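Plorstead group releases 1376 remote-control demonstrations for simulated arm

February 2, 2019

Grosville, the Plorstead automation firm, has released the first full set of recordings from Dramum, its project on teaching a robot arm by remote control. The set holds 1376 demonstrations. All were made in simulation by people steering a virtual arm and a parallel-jaw gripper with a handheld controller, using the company's own control software, Akolgo.

Recording was done by 6 operators. None had driven an arm before joining the project, and each was given a practice period whose recordings were thrown away. The operators worked at desks in the Plorstead office with a monitor and a controller each. There is no physical arm in this part of the work.

Akolgo reads the position and tilt of the controller and turns them into small movements of the gripper. A trigger under the index finger opens and closes the jaws. A second button, held down, disconnects the controller from the arm, so that the operator can bring a hand back to a comfortable position and carry on from there. The company calls this a clutch. Early versions did without one, and operators ended long reaches with their arms stretched out over the desk.

Each recording stores the joint angles, the jaw opening, the operator's commands and the view from a camera mounted behind the gripper. The simulator also logs contact forces, although these are left out of the standard download and have to be requested separately. Commands are stored as sent, before any smoothing. A smoothed copy is supplied next to them under a different name, and the documentation asks users to say which of the pair they trained on.

Eylül Saraç, who leads Dramum, said the wrist view had caused more argument inside the team than any other part of the design. "From behind the gripper you see the fingers and whatever is between them, and you lose the rest of the room as soon as you turn," she said. "Operators dislike it at first. But it is the view the learned controller gets, so we wanted people to work from it for at least part of the session."

Operators could switch between the wrist view and a fixed view of the room. The recordings note which was on screen at each moment. According to Saraç, most operators used the fixed view to cross the room and the wrist view for the final approach, and a few stayed with the fixed view almost throughout.

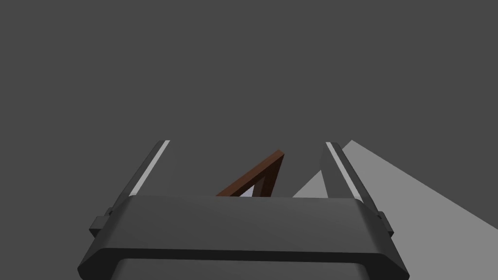
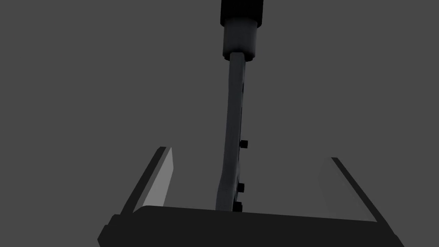
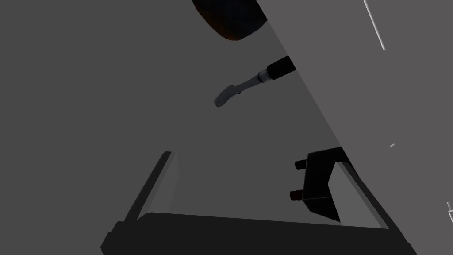 Views of the open gripper in the Dramum simulation.

Scenes are drawn with flat shading and few textures. Grosville says this was done for speed. A detailed renderer added a delay between hand and screen, and with the delay operators began to overshoot, correct, and overshoot again. Once the drawing was simplified the corrections became smaller. The company has not published measurements of the effect, and Saraç said the comparison had been made on a small number of sessions which would not support a firm figure.

The lack of texture has a cost. With a plain background behind the gripper there is little to show how fast it is moving, or how far it has turned. Depth is hard to judge for the same reason. Akolgo 2, the version used for the release, offers a faint vertical line dropped from the fingertips to the nearest surface below. The line is drawn on the operator's screen only and is not saved with the camera view.

Tasks are given as a single written sentence shown before recording starts. The operator reads it, presses a button to begin and presses again when the task is judged complete. A separate check in the simulator then compares the final state of the objects with the goal. Where operator and checker disagree, the recording is kept and marked. Most disagreements came from objects let go slightly outside the goal area, and some from the operator having misread the sentence.

Failed attempts are also included if the operator went on to recover. A dropped object that was picked up again stays in the file without a cut. Attempts that were abandoned are stored in their own folder and do not count towards the published total. Saraç said these may be of use to groups working on detecting failure, but that the labels on them had been checked less carefully.

A number of recordings begin with a long stretch in which the arm moves and the jaws stay open with nothing in them. The team considered trimming these and decided against it. "People look around before they commit," Saraç said. "They swing the wrist over to see where things are, because the camera is on the wrist. If you cut that out, the learned controller never sees how the operator found the object."

Users who want shorter files can trim with a script supplied in the release. It uses the first closing of the jaws as its marker, and steps back by a period the user sets. The script does not work well on pushing tasks, where the jaws may never close, and the notes with the release say so.

Alongside the recordings, Grosville has put out 2 baseline controllers trained on them. One takes the wrist view and the joint angles. The other also receives the fixed view. Both follow the usual method of copying the operator's next command from the current input, and neither uses the written task sentence, so a separate copy has to be trained for every task. The company describes them as a starting point for comparison and makes no claim about their use on hardware.

Transfer to a real arm is the next stage. A bench is being fitted out at the Plorstead site and the same operators will repeat part of the task list there, again through Akolgo. The software already sends commands to hardware in a test mode with reduced speed and a force limit. Saraç said the clutch behaves differently on a real arm, which sags slightly when it is released, and that this would have to be corrected before any recording for publication.

The team also plans to try guiding the real arm directly by hand, with the motors set to give way when pushed. Hand guiding tends to be quicker to learn. Its drawback for this project is that the operator's hands and forearms come into the camera view, where they would not be when the arm later works by itself. One option under discussion is to guide the arm by hand, store the path, then play it back with nobody near the bench and keep only the second set of images. That doubles the time on the bench, and objects have to be put back exactly where they were.

Hardware recording is due to begin in July. Saraç said the size of the hardware set would depend on how much of the resetting between attempts could be taken off the operators.

The simulated recordings, baseline controllers and trimming script can be downloaded from the Dramum project page. Use for research is free. Akolgo itself remains a licensed product, but a viewer that plays the recordings back without it is included in the download. Corrections to the task labels can be sent to the project through the same page and will be collected into a revised list, with the original labels kept available for anyone who has already trained on them.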